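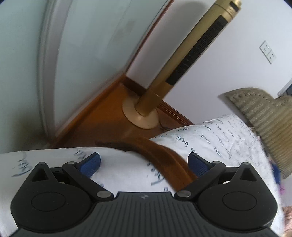 图1 室内墙角

建筑物理基础 讲义四
室内湿度、内表面温度与纺织品的吸湿
主讲:Mirjam Baumgartner 习题与答疑:Hélder Brandão
2018年8月18日修订

4.0 范围与符号

本讲承接讲义三的稳态传热部分。讨论对象为采暖期内的居住房间,不涉及制冷工况和墙体内部冷凝,后者见讲义五。全文采用下列符号:

θi 室内空气温度,℃
θe 室外空气温度,℃
θsi 内表面温度,℃
φ 相对湿度,%
p 水蒸气分压,Pa
psat 饱和水蒸气压,Pa
v 空气含湿量,g/m³
n 换气次数,1/h
V 房间容积,m³
R 回潮率,%

除另有说明,大气压取标准值,室内空气按充分混合处理。

4.1 相对湿度与绝对湿度

相对湿度定义为φ = p / psat(θ)。分母是温度的函数,且随温度升高增长很快,因此相对湿度本身不能说明空气中有多少水。同一团空气由20℃冷却到15.5℃,水蒸气分压不变,相对湿度却明显上升。作湿平衡时一律使用p或v,只有在判断霉菌风险和材料吸湿时才换算回φ。

饱和水蒸气压可用下式近似(θ≥0℃):

psat = 611.2 · exp[17.62θ / (243.12 + θ)]

常用值:5℃时872 Pa,12℃时1402 Pa,14℃时1598 Pa,20℃时2339 Pa(查表值)。近似式与表值的差别在手算中可以忽略,但同一道题内不要混用两种来源。

露点温度是使psat等于当前分压p的温度。室内20℃、相对湿度60%时,p = 1403 Pa,露点为12.0℃。

4.2 墙角处的内表面温度

外墙转角的外表面积大于内表面积,热流向外发散,属于几何热桥。同时,角部空气流动弱,与房间其他表面之间的辐射换热也较少,内表面换热系数低于墙面中部。两种作用叠加,使角部成为外围护结构内表面温度最低的位置之一。内隔墙之间的转角不存在这一问题,计算前应先确认该角是否与室外相邻。

温度因子定义为

fRsi = (θsi − θe) / (θi − θe)

fRsi只取决于构造、几何形状和表面换热条件,与室内外温度取值无关,便于比较不同节点。三维转角(两面外墙与屋面或地面相交)的fRsi一般低于二维转角。

取θi = 20℃,θe = 5℃,室内φ = 60%,结果如下:

fRsi 0.90 θsi 18.5℃ 表面相对湿度 66%
fRsi 0.70 θsi 15.5℃ 表面相对湿度 80%
fRsi 0.60 θsi 14.0℃ 表面相对湿度 88%

三种情形的表面温度都高于露点,均无结露。霉菌生长并不要求液态水,表面相对湿度长时间维持在80%以上即应视为有风险。以是否结露作为唯一判据会漏掉第三种情形,第二种情形也已处于临界值。

家具紧贴外墙时,局部热阻增大,家具背后的θsi进一步下降。计算中通常以加大的内表面换热阻Rsi表示。若衣柜内装满织物,其附加热阻不可忽略,柜后墙面应单独验算。

4.3 房间湿平衡

在时段t内:

产湿量 = 通风排湿量 + 空气蓄湿量 + 材料蓄湿量

通风排湿量 = n · V · (vi − ve) · t

产湿来源包括人体、炊事、淋浴、植物和室内晾衣。晾衣的产湿量等于洗后湿重与晾干后重量之差,应以称量确定,不宜套用按件数估计的数值。

算例4-1。房间容积90 m³,计算时段8小时,时段内总产湿量2,143 g,通风排湿量1,561 g。初始状态20℃、50%,结束状态20℃、60%。求材料蓄湿量。

解:差额为2,143 − 1,561 = 582 g。20℃饱和含湿量为17.3 g/m³,相对湿度升高10个百分点,空气含湿量增加1.73 g/m³,空气蓄湿量为1.73 × 90 = 156 g。其余426 g进入室内材料。

由此可见,空气本身的蓄湿能力很小。若房间内没有吸湿材料,同样的582 g差额会使空气很快达到饱和。实际房间中,抹灰层、未封闭涂饰的木材、纸张和纺织品承担了大部分短期蓄湿。

反算换气次数:设室外5℃、80%,ve = 5.44 g/m³;室内按结束状态取vi = 10.38 g/m³,则n = 1561 / (90 × 4.94 × 8) = 0.44 1/h。取结束状态会使vi偏高,所得n偏低,作业中应改用时段平均值重算一次。

4.4 纤维的吸湿

回潮率R为材料所含水分质量与干燥质量之比,以百分数表示。含水率M以湿态总质量为分母,二者换算为

M = 100R / (100 + R)

R = 16%时,M = 13.8%。文献中两种表示都有使用,引用数据前须查明定义。

标准状态(20℃,65%)下常见纤维的典型回潮率:

羊毛 14至16
粘胶 12至13
棉 7至8
锦纶 4
腈纶 1至2
涤纶 0.4

差别来自分子链上亲水基团的数量以及非结晶区所占比例。水分子主要进入非结晶区,高结晶度纤维即使含有亲水基团,吸湿量也受限制。

吸湿等温线呈S形。低湿段曲线较陡,对应水分与亲水基团的直接结合;中段平缓;高湿段再次变陡,对应多层吸附和毛细凝结。由干到湿与由湿到干的曲线不重合,同一相对湿度下,放湿过程的回潮率较高。羊毛的滞后差可达2个百分点,因此试样调湿应规定从干态一侧接近平衡。

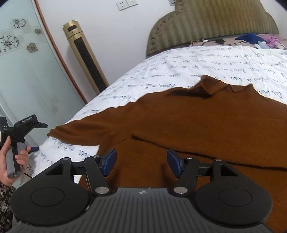

吸湿量的手算步骤如下。先取干质量,再由等温线读出初、终两个状态的回潮率,两者之差乘以干质量即为吸湿量。设某件羊毛衫干质量400 g,回潮率由12%升至16%,则吸湿量为400 × 0.04 = 16 g。该结果为平衡值,能否在给定时段内达到取决于4.5节所述的传质条件。

吸湿伴随放热。水蒸气进入纤维时放出的热量等于凝结热与附加吸附热之和,附加部分在接近干态时最大,随回潮率升高而减小。放热使纤维温度升高,局部相对湿度随之降低,吸湿速率下降。精确计算须将热、湿两个方程联立。

4.5 速率与有效蓄湿量

织物达到平衡的时间由三个环节控制:表面对流传质、织物孔隙内的水蒸气扩散、纤维内部扩散。单根纤维很细,内部扩散一般较快;对于厚实或多层叠放的织物,孔隙扩散成为主要阻力。

单层展开的针织物两面均可与空气交换时,有效面积为单面面积的两倍。平铺于其他织物之上时,下表面的交换受到限制。折叠存放时只有外层参与短期过程,内层的响应滞后。密闭柜内的织物与房间空气之间另有柜体的渗透阻力,在8小时的时段内通常不计入蓄湿量。

针织结构的线圈间隙较大,透气性高于同等面密度的机织物。起绒表面会加厚附面静止空气层,一方面增加保温,另一方面略微降低表面传质系数。尺寸稳定性方面,羊毛针织物在高湿状态下模量下降,悬挂时受自重作用容易伸长,湿态时应平放并整理至原有尺寸。

4.6 测量注意事项

(1)湿度传感器不得贴近外墙角布置,否则读数反映的是局部温度。墙角表面状态由表面温度和房间中部的水蒸气分压推算。
(2)电容式传感器在高湿段误差增大,且存在滞后。实验前后各用饱和盐溶液核对一次。
(3)表面温度用细热电偶贴附测量,引线沿等温方向敷设一段后再引出。红外测温须设定发射率,金属箔面墙纸不适用。
(4)织物称量应在取出后立即进行,记录环境温湿度。干质量以烘至恒重为准,羊毛的烘干温度按所用试验标准取值。
(5)原始记录保留全部有效位,换算只在报告中进行。

4.7 习题

4-1 算例4-1中,若换气次数提高一倍,其余条件不变,通风排湿量是否也提高一倍?写出vi随时间变化的微分方程并说明理由。暂不考虑材料蓄湿。

4-2 某外墙转角fRsi = 0.65,θi = 20℃,θe = 5℃。求使表面相对湿度不超过80%的室内最大相对湿度。

4-3 棉织物与羊毛织物干质量相同,初始均在20℃、50%下平衡。环境升至20℃、80%后,由附录B的等温线分别求平衡吸湿量,并讨论滞后对结果的影响。

4-4 将羊毛的含水率12%换算为回潮率。

4-5 室温由20℃降至16℃,空气含湿量不变。分别说明空气相对湿度、外墙角表面相对湿度和织物回潮率的变化方向。

习题4-2和4-5交书面解答,其余在答疑课上讨论。书面解答须列出所用饱和水蒸气压的来源。附录B中粘胶一列的脱附数据由Joana Esteves重新整理,九月前打印的旧版附录请勿再用。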